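Clorkham Field Path: Surface Renewal and Verge Works
Progress report no. 3 to the Zuccaro Fund
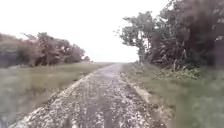
Prepared by Liliana Greco, project lead
3 August 2020

1. Purpose of this report

The report covers work on the Clorkham field path since the second report in April. It sets out what has been completed, what has been spent, and what remains before the final claim. Survey notes and the drainage drawings were sent separately and are not repeated in full.

2. Background

The grant supports the renewal of a gravel path across open grassland between the Clorkham road and the Fatier footbridge. The path carries walkers, a small number of cyclists, and farm staff on foot. Before the grant, the surface had not been renewed in full for many years. Repairs consisted of stone tipped into low spots and raked by hand, with no attention to the base or the camber. The result was a path that held water along the middle in winter and shed loose stone to the sides in summer.

The approved scope has four parts: regrading of the base, new crushed stone where the existing layer is thin, side drainage at the low points, and reinstatement of the verges. Trees and shrubs beside the path are outside the scope except where branches obstruct passage.

3. Progress by section

For reporting purposes the path is divided into 6 sections, numbered from the road end.

Sections 1 and 2. Complete. The base was scarified, regraded and rolled, and new stone was laid to the specified depth. Edges were trimmed by hand. The contractor, Etness, returned once to correct a shallow dip near the start of section 2. The correction was checked with a straightedge and accepted.

Section 3. Complete except for seeding of the right verge. A soft area was found when the old stone was lifted. It was dug out and filled with coarse material before the upper layer went down. This was an addition to the planned work and is charged to contingency.

Section 4. Regraded, with new stone laid on the southern half. The northern half awaits the next delivery.

Section 5. Surveyed only. The stone here is a mixture of pale gray and darker material from several past repairs, and its grading varies over short distances. The center of the path is compacted and can stay in place. The loose material at the sides will be pulled back, screened on site and reused where it passes.

Section 6. Surveyed only. The approach to the footbridge is steeper than the rest of the path and will need a heavier grade of stone. The bridge owner has agreed in writing to the proposed finished level.

4. Condition of the surface

Wear on the path follows a consistent pattern. Foot traffic keeps to the center line, where the fine material packs down and the larger stones migrate outward. Over time this produces a worn band in the middle and a raised strip along one or both sides. The raised strip blocks the flow of water onto the grass, so rain runs along the path and carries the fines with it.

The new profile has a slight crown, with no raised edge on either side. On sections 1 and 2 we inspected the surface after two periods of heavy rain. Water cleared to the verge in both cases, and there was no standing water on the center line. Some loose stone had moved onto the grass on the outer side of the bend in section 2. It was raked back. We will look at this point again in the fall before deciding whether a change is needed.

5. Drainage

Two side drains have been installed at the low point between sections 2 and 3. They are shallow, stone-filled trenches that discharge to open ground. A third was planned for section 4, but trial digging showed a layer of clay that would hold water in the trench. Leonardo Martinelli, who is supervising the site work, has proposed moving it downhill to the start of section 5 — the length of the drain is unchanged, and the cost difference is small. We ask the Fund to confirm that it accepts this change of location.

6. Verges and vegetation

The verges are grass, and the aim is to leave them as grass with a soft boundary to the stone. No edging boards or curbs are being used. Where machines have damaged the turf, the ground is loosened, leveled and seeded with a mix matched to the existing field.

Seeding on section 3 has been held back. The ground is dry, and seed sown now would need watering that we cannot provide over that distance. The left verge was sown in April and has established unevenly. Thin patches will be oversown at the same time as the right verge.

Pruning has been limited to low branches overhanging sections 1 and 3. No trees have been removed.

7. Expenditure

Spending in the reporting period was $3,566. It covers stone, haulage, roller hire and the additional excavation on section 3. Invoices are attached as Annex A. The project remains within the approved total. The only budget line under pressure is haulage, where the supplier applies a minimum charge to part loads. We have combined the remaining stone for sections 4 and 5 into one order to limit this.

8. Risks

Access. Deliveries cross a field that is in use. The farm has given us a window of 30 days after the crop is cleared. If the delivery slips past that window, section 4 will stay half finished until spring.

Weather. Rolling cannot be done on saturated ground. The schedule allows for short interruptions, but a wet fall would delay section 6.

Material. The pale stone specified at the start may not be available from the same quarry face. A sample of the alternative is slightly darker and has the same grading. We consider it acceptable for section 6, where the surface meets the bridge deck and the change in color will matter less.

9. Next steps

Complete the northern half of section 4 once stone is delivered.
Install the relocated drain, subject to the Fund's agreement.
Screen and relay the loose material on section 5.
Sow and oversow the verges on section 3 when the ground is moist.
Confirm the stone for section 6 and place the order.

The next report will be sent when section 5 is finished. Questions about the invoices should go to Liliana Greco, and questions about levels or drainage to Leonardo Martinelli.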